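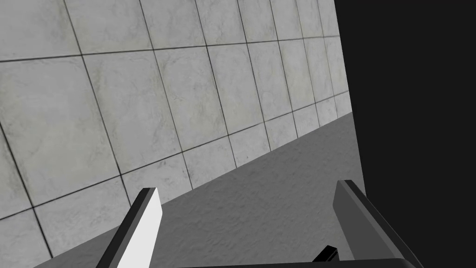
About Collano

Collano is a school of translation and interpreting. It offers evening and daytime courses to adults who already speak two languages well and who wish to use them in paid work. The school is independent, owns its premises and receives no funding from any agency that employs its former students.

Our history

The school began as a single evening class in legal translation, held in rented rooms above a printer's shop. Demand came at first from court clerks and from solicitors' offices, and the early timetable reflected this: contracts on one evening, witness statements on the next. Medical interpreting was added when two local hospitals asked whether the same methods could be taught to their own bilingual staff. It is now the largest of our 3 departments, the others being Legal and Public Service, and Written Translation.

In its fourth year the school took over the teaching of Surora, a smaller college which had built up a strong reputation in note-taking for interpreters. The Surora method, with its short vertical notes and its small set of agreed signs, is still taught in the first term of every spoken course. Students who trained at Surora before the merger may use the Collano library on the same terms as our own.

What we teach

Each course runs for 48 weeks, including reading weeks. Spoken courses are taught in groups small enough for every student to interpret aloud at each class. Written courses follow a set pattern of draft, marked return and second draft, and a student may not move to the next unit until the second draft has been accepted.

All students, whichever department they join, take the unit in professional conduct. It covers confidentiality, the limits of the interpreter's role, what to do when a speaker is rude or distressed, and how to decline work for which one is not prepared. It is assessed by interview.

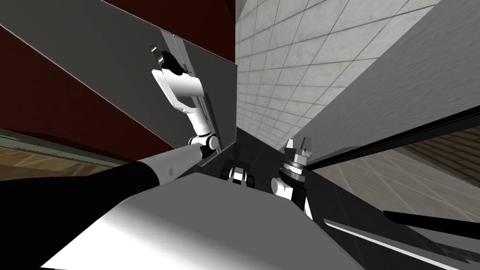 One former student of the medical course wrote to us that the conduct unit had seemed slow at the time, and that she now thinks of it at least once a week - "usually in a corridor, when a relative asks me what the doctor really meant". We have since moved the unit from the last term to the second, so that students meet it before their first placement.

The Tăng Library

The Tăng Library holds the school's glossaries, dictionaries and recorded practice speeches. The collection stands at 2,137 titles, most of which may be borrowed for a fortnight. Dictionaries marked with a red label are for use in the reading room only. The glossaries compiled by students are checked by a tutor before they are placed on the shelves, and are dated, as terms in health and housing law change often. Out-of-date glossaries are kept in a separate store and may be consulted on request.

Assessment and standards

Final examinations are marked twice, once within the school and once by an outside examiner appointed through Suvov, the assessment body with which we have worked since the first medical course. Where the two marks differ, the script or recording is passed to a second outside examiner, whose mark stands. Candidates may see the written comments on their work. They may sit any failed paper again within a year without further charge.

Placements are arranged by the school in the final term. Students observe before they interpret, and no student is sent alone to a hearing or to a hospital appointment.

Applying

Courses begin each February. Applicants are asked to sit a short test in both of their languages and to attend an interview, which may be held in the evening. No degree is required. Applicants whose written English is less secure than their spoken English may be offered a place on the preparatory course, which is free of charge to those who go on to enrol.

Fees are set out in the prospectus, available from the school office on request.

Page last reviewed: 2025-04-23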